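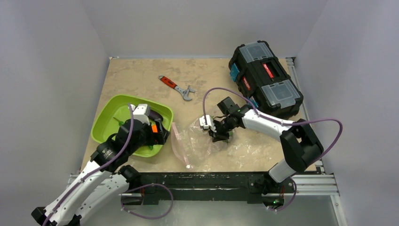
Verlag > Redaktion > Schulbuch Recht > Protokolle

Protokoll Redaktionssitzung "Rechtskunde Oberstufe", Band 2
16. November 2021

Anwesend: Syafiqah Chin (Leitung), Cheng-en Tseng, Doğukan Dönmez, Nesrin Kılıçarslan (Protokoll)
Entschuldigt: Chun-hung Pan

TOP 1 - Stand Manuskript
Kapitel Kaufrecht und Mietrecht liegen vor. Deliktsrecht fehlt noch, Dönmez liefert nach. Kapitel 6 zu lang, muss um etwa 15 Seiten runter - Chin schlägt vor, die Übersicht zur Verjährung in den Anhang zu nehmen. Tseng dagegen, Schüler blättern nicht nach hinten. Vertagt, bis Pan wieder dabei ist.
Gewährleistung: neue Fassung ab Januar einarbeiten, alte Paragrafen im Register raus.
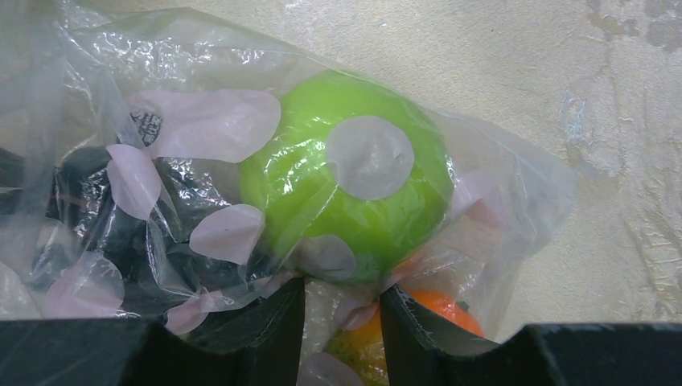

TOP 2 - Übungsfälle
30 Fälle geplant, Lösungsskizzen nur im Lehrerband. Kılıçarslan: Fälle zur Minderjährigkeit ähneln sich zu stark, zwei davon ersetzen. Der Taschengeldfall bleibt, hat sich im Unterricht bewährt. Gutachtenstil einmal komplett vormachen, danach nur noch Stichworte. Operatoren vereinheitlichen (mal "prüfen Sie", mal "erörten Sie").

TOP 3 - Satz und Druck
Angebot von Trodwood da, Hviid will noch nachbessern. Entscheidung nächste Sitzung. Randspalte für Definitionen wird breiter, dafür kleinere Schrift - Tseng macht Probeseiten.

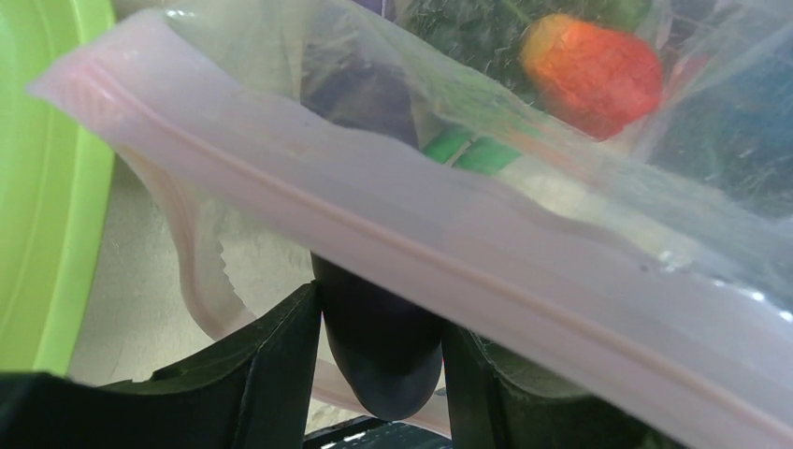 Probeseiten bitte auch in Graustufen, viele Schulen kopieren daraus. Bildrechte bei Clunell noch offen, Chin fragt nach.

TOP 4 - Sonstiges
Rückmeldungen zu Band 1: 16 Bögen zurück, meist positiv, Kritik am Glossar (zu knapp, Querverweise falsch). Korrekturliste an alle, Dönmez sammelt. Digitale Fassung läuft über Rularon, Zugänge kommen per Mail.
Nächster Termin wird rumgeschickt. Ergänzungen zum Protokol bitte direkt an N. K.

Zuletzt eingestellt
- Korrekturliste Band 1
- Autorenhinweise: Zitieren von Urteilen
- Vorlage Lösungsskizze
- Protokoll Redaktionssitzung Lehrerband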